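Nov 7, 2024

So I finally went to one of those robot open days! My friend Yuzuki Ogura has been bugging me about it since summer, because her cousin knows somebody at Orum, and Orum was letting regular people in to watch their humanoid do chores. Not dance, not do backflips. Chores. She knew exactly how to get me out of the house.

It's 19 stops on the tram from my place, then a walk past the tire shop and up a hill I was not dressed for. We got there a few minutes late and they'd already handed out the name stickers, so I spent the afternoon as "Guest" in green marker. Fine by me.

There were 30 of us, which was more than they'd planned on (the coffee ran out almost right away, and somebody went off to find more and came back with tea). Lots of parents with kids, a few serious types with notebooks, and one very nice older lady, Setsuko Sugiyama, who told me she used to clean offices for a living and wanted to see if the thing was any good. I decided to stand next to her, and that was the best decision I made all day.

Bastien Gautier did the talking. He's an engineer there and he has that way of explaining where he gets excited halfway through a sentence and starts a different one. The job for the afternoon was called "tidy the lounge," and the lounge was a little corner with an armchair and a round table, pretty much like the waiting room at my dentist. The robot has two arms, black fingers, silver everything else. We got to follow along on a big screen showing what its head camera sees, and I ended up watching that more than the robot itself. You look down and there are your metal hands. So weird. I loved it.
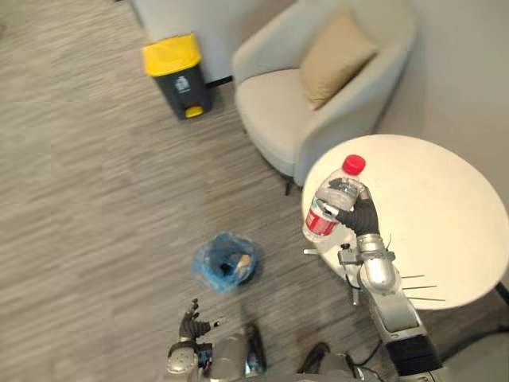

*Robot's-eye view: water bottle in the right hand, little blue wastebasket down on the carpet.*

I got way too invested in the bottle. I pick up bottles all day long and have never once thought about where my thumb goes, and now I can't stop noticing. A boy in front of us asked if it could crush one, and Bastien said they'd rather it didn't. Then he told us that grip strength had eaten most of his spring, because those thin ridged bottles give way as soon as you squeeze a bit too hard, and if you don't squeeze enough you're chasing them under the furniture. Setsuko leaned over and said a new hire is the same with a mop bucket. I don't fully know what she meant but I laughed.

They do the whole routine over and over, by the way. Bastien said they'd logged 865 practice runs in that one corner before letting visitors in. I asked if the robot gets bored and he said no, but he does.

Clémence Chevalier took over for the second part. She works on the two-handed stuff and she was much calmer (also funnier, in a dry way). Her point was that one-handed jobs look good in videos, but a house is full of things where you need one hand to hold something out of the way and the other to do the work. Jars. Pillowcases. Zippers. And trash bins, especially with bags in them, because a bag has no proper shape and never sits the same way twice. I hate changing the trash bag at home, so I felt very seen by this whole speech.

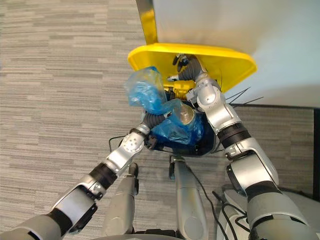 *Both arms at the bin, one gripper on the blue bag and the other up under the yellow lid.*

This was the part where the kids went quiet and all squeezed up to the front. I took a bunch of pictures of the screen and most of them are the back of a tall guy's head.

Setsuko asked the question of the day, which was whether it knows to put a new bag in afterward. Clémence said that's a separate task and they're working on it. "So it's like my husband," said Setsuko. Big laugh, even from the notebook people.

After that we could ask whatever we wanted. Somebody wanted a price and didn't get one. Somebody else asked about stairs and got a long answer I didn't follow. I asked if it could fold a fitted sheet and Clémence just shook her head at me, very kindly.

Yuzuki and I stopped for noodles on the way back and argued about whether we'd want one at home. She says yes, tomorrow, take her money. I'm about 69 percent there. I'd want it to knock before coming into a room. They're doing another open day in the spring with a kitchen setup, and I've already put my name down, and Setsuko's too, she asked me to.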